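Cullham library annex to stay open late from August

2019-03-04

The old annex behind Cullham library will keep its doors open until 10 at night starting in August, the town said. Two-year trial. Money comes out of the parking fund, not the book budget – a point that came up more than once at the public meeting.

The vote was close to going the other way. Opponents wanted the hours tied to a new bus run from Saarinen Street, which the bus people haven't agreed to. In the end the bus question got split off and will be heard seperately.

A petition for longer hours had 2,301 names on it when it was handed in. Organizers had been aiming for 1,000.

Most of the signers are shift workers and night class students, according to Lakmal Amarasinghe, who started it. "I get off work at seven. Library shuts at six. You do the math," he said. He has been studying for an electrician's license at his kitchen table, with two kids in the same room.

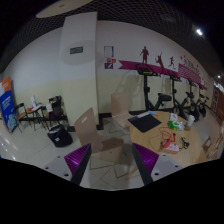 What changes

Annex only. Main building keeps its current hours, and so does the children's room. Returns can be dropped at either door. Holds can be picked up at the annex in the evening if you ask before noon the same day.

One staff member on duty after six, plus a guard on the parking lot side. The side door on Gikholm Lane will be locked at eight for safety, so use the front after that. Restrooms stay open. The coffee machine is a maybe.

Seats are first come, first served. No booking for groups under five. Bigger groups can reserve a table up to 300 hours a year between them all, a cap some people at the meeting called stingy and one called "plenty."

Phones, chargers and outlets

The loudest complaint at the meeting wasn't the hours. It was power. The annex was wired long before everybody carried a laptop, and the outlets are mostly along one wall. People string cords over to where they sit and other people trip on them.

Town will put in floor outlets before the trial starts. Work goes to Praltetti, the same firm that redid the lights at the pool. Two weeks, they say, and the annex will be shut for both of them. Dates to be posted on the door.

Until then the usual rule stands – keep cords on the table and out of the walkway. Staff have been asked to remind people. Lost chargers go in the bin at the front desk and are held for a month.

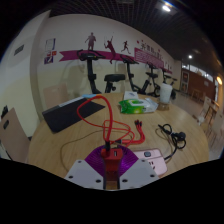 What happens next

A count of evening visitors will be kept from the first night. If the numbers are poor after one winter, the town can cut closing time back to eight without another vote. Supporters don't love that part. Amarasinghe said he would of liked a full two years before anyone touched it, but he'll take it.

The bus hearing has no date yet. Written comments on the route can be left at the main desk or mailed to town hall, attention of the clerk. Put your street on it or it wont be counted.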